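The court at Gomov gave the shrine trustees 46 days to explain why the lower steps should stay closed to widows. Their answer ran to 707 pages. Tatiana Ondrejka read all of it and found one reason, given 3 times.

"Custom," she told Nuwan Mollah.

"Whose?"

"It doesn't say."

He had filed for the widows of Workneh and no longer expected much from judges. The last ruling had been called historic too, and the gate had stayed locked through October. 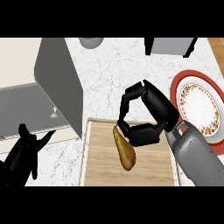 At four the clerk came out and said the bench would consider a separate entrance.

"Consider," said Nuwan.

Tatiana wrote the word down and put a question mark after it.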